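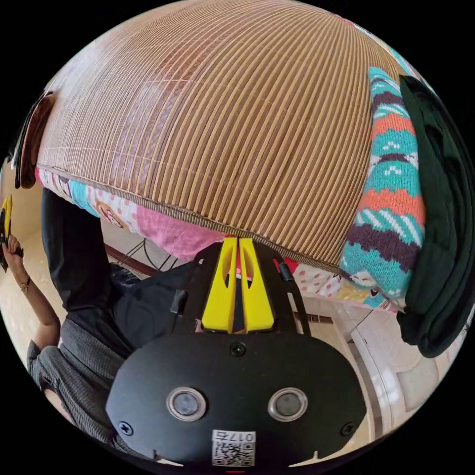
Bamboo mat and striped knitted blanket.

3 min read
Last updated: June

I do this bedroom safety check before guests come to stay at our place in Sirneck, and I scribble comments as I go.

Smoke alarm: pressed the button, loud as ever. OK.
Outlets: one behind the dresser is loose in the wall. Power off at the breaker until it's fixed!
Window: opens all the way, but the latch sticks (again). Needs oil.
Space heater: three feet clear on every side, plugged straight into the wall. OK. 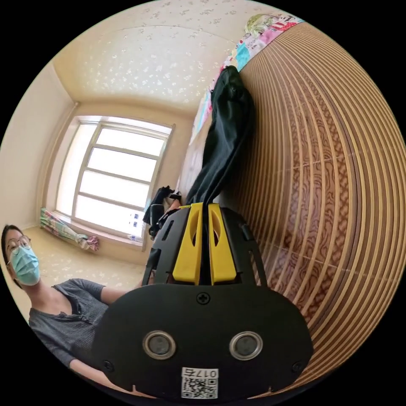 Birutė Zariņš would add the cord to that last one, and says to run your hand along the whole length before you plug it in. Fair enough, it's on the list now.

Night path: bed to door, lights off, in socks.

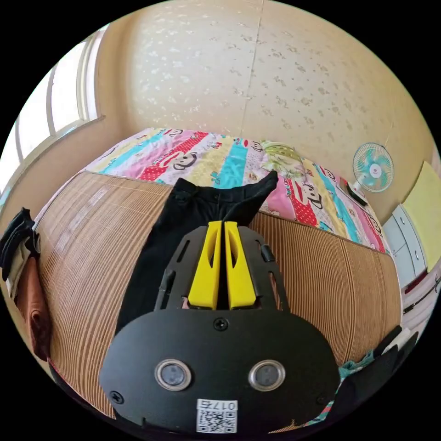
Trips are what I worry about most, because my aunt gets up at 2 a.m. and won't touch a lamp. So the rug is taped down and the charger is out of the walkway. Clothes go in the closet too, even black trousers laid out on the bed, which love to slide off and wait for a foot. Recheck in 12 weeks.

Comments (2)

Lukoševičius: What tape for the rug? Mine curls up in days.

Trirnetti: Add the carbon monoxide alarm. Ours was 7 years old and dead.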